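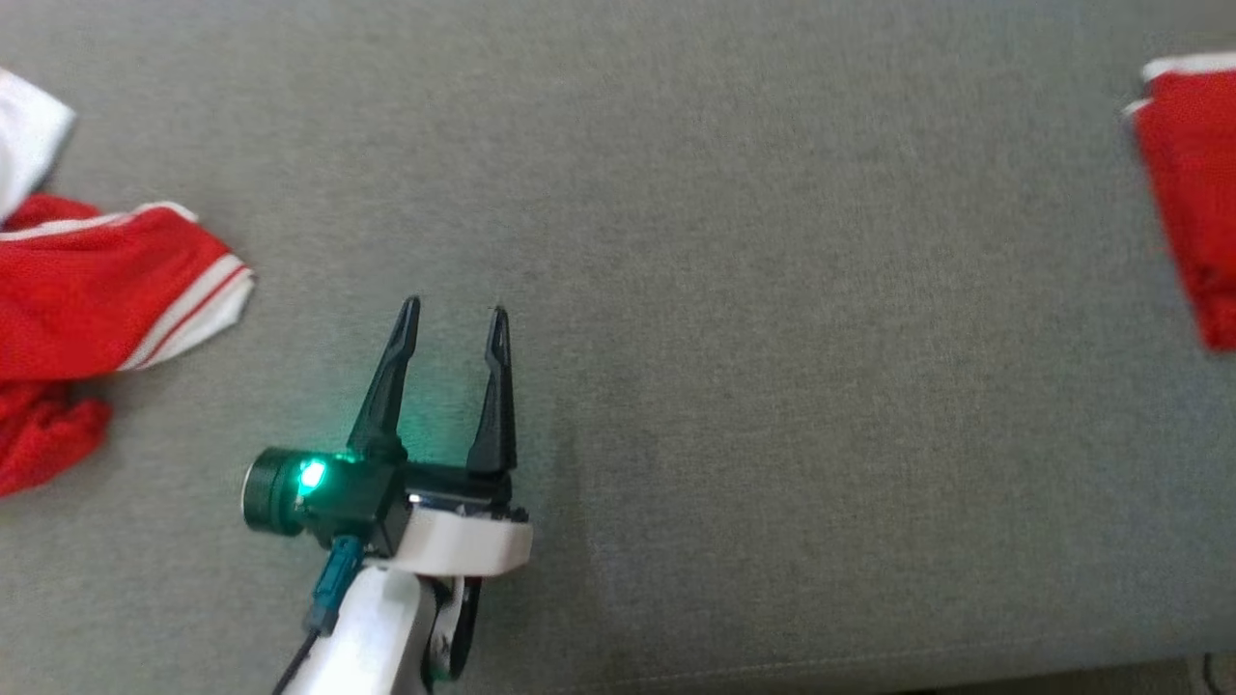
Ticket 855 — Vida folding demo, left arm stops before the grasp

Opened after the open day at the Dresthorpe site. Between folds the left arm would come down over the cloth, open the gripper and then wait there until the step timed out. It did this with the fingers open over the lower left part of the gray fabric, with red cloth lying on both sides, and the indicator light on the gripper was green. No fault came up on the operator screen. Visitors were told we were resetting, and the demo was restarted by hand.

Software: Grostum 7, default demo profile. Same profile as the February visit, where the problem was not seen.

Log excerpt:
move_to_pregrasp: done
gripper_open: done
grasp_target: none returned
step timeout, arm holding

Tried on site:
Power cycle of the arm — no change.
Reseated the gripper cable — no change.
Swapped the order of the garments — worked twice, then stopped again.
Raised the timeout to 1000 ms — the arm waits longer, same result.

Update, April 24, 2022
Went through the logs from the visit. The target finder is being given the center of the work area when it loses track of a garment, and the arm goes there. The gripper is doing what it was told. Dronex support confirmed that the fallback point can be turned off in the profile. They also pointed to ticket 674, which has the same log lines but on the right arm.

Change made: fallback point off, search area widened to the full cloth. If no garment is found the arm should now return to its rest position and show a message.

Still open: needs a full run with both arms before the next school visit. Please leave the old profile on the machine until then.

Status: waiting for test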